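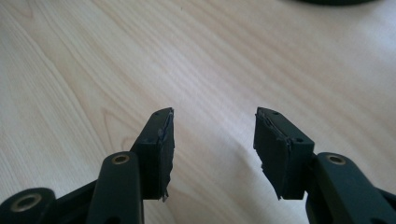
The table top. Very pale on the right where the light gets it.

Thread about keys, a tray and a table. I said I'd write this up when the tray had been in use for a bit, and a couple of people have asked again, so I'm doing it now. 19 November 2023, for anyone who finds it later.

Background. I kept losing my keys. I don't mean dramatically lost, just in a coat, in a bag, under post, in the other coat. I was late for Birutė twice in one month and both times it was keys.

In February Oksana Hordiienko told me to pick one place and put them there every time, and to stop buying things for it. I did the first part and ignored the second.

First attempt was a glass bowl. Too deep and too loud. Keys went in and so did receipts, a battery, and a screw from something I still haven't identified. The bowl is in the kitchen now with lemons in it.

Second attempt was a row of hooks on the wall. The wall is plasterboard and I didn't hit anything solid. They came down with some of the paint. I filled the holes, sanded with 100 and then 200 grit, and you can still see where they were if you know.

So, a tray. I wanted a rim, because keys slide. I wanted it wide enough to drop things in without aiming. And I wanted it dark, as it was going on a very light table.
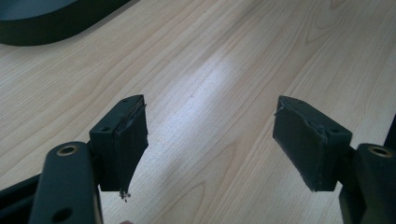 More of the grain. The shine across the middle comes from the light overhead.

Several questions about the table so I'll do those here. It's pale wood with a lot of pattern in it. Long fine lines mostly, then swirls in places. The corners are rounded and it sits in a grey metal frame.

I've not oiled it or put anything on it. Keith Kingi says I should. Keith also says that about chopping boards, fences and his own boots. I'll probably do it in spring when I can have the windows open.

To clean it I use a damp cloth and then a dry one. That's the whole routine. I tried a spray from Prollico on a corner underneath first and didn't like how it felt afterwards, so I left it at that.

It does show glare. If you work facing a bright lamp you'll notice it. A dark tray in the middle helps a bit as it gives your eyes somewhere else to go.

The tray is dark grey, oval, with a raised rim. Matte, so no shine off it. The name on the receipt is Eremine. I don't have a link, I bought it over the counter and the shop has since moved.

With it I have a stand. Black post, black bar across the top like a letter T, four pegs hanging down from the bar. It stands just behind the tray.

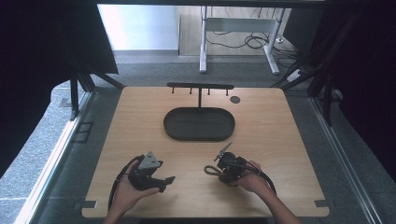 I had the stand off to one side to begin with and kept knocking it with my sleeve. Behind the tray works better. You reach over the tray to get to the pegs, so if you drop something it has a fair chance of landing in the tray.

Pegs are for anything with a loop that I don't use daily. Shed key, the spare for Maysoun Twal's flat, and the key for locker 656, which I pay for and hardly open.

Tray is for the set I carry. One set only. When I let a second one in, other things followed it, same as with the bowl.

Someone asked if the pegs will hold a heavy bunch. Mine do. I wouldn't put a whole caretaker's ring on one.

The other thing that made a difference was the key ring itself. My old one was a plain steel ring, small, dark, easy to miss. I swapped it for one with a proper cord loop on it.

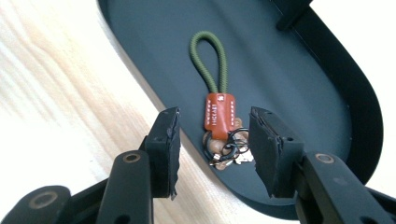
Olive green braided cord, rust-brown leather tag with white stitching down the sides, black split rings, and some little wooden beads. The beads were Sawsan Khoury's idea. I thought they'd annoy me and they don't.

The green and the brown show up well against the grey. I can find it at a glance, which I couldn't with the old ring.

The loop also fits over a peg if I want it to, though I nearly always just put the lot down in the tray.

Things I'd change. The tray could do with something soft in the bottom. I have a piece of Tillman felt I mean to cut to shape. Oval is a pain to cut so it's been waiting.

Oksana, if you're reading, I have stopped buying things for it. Apart from the felt.

Will post again when the felt is in.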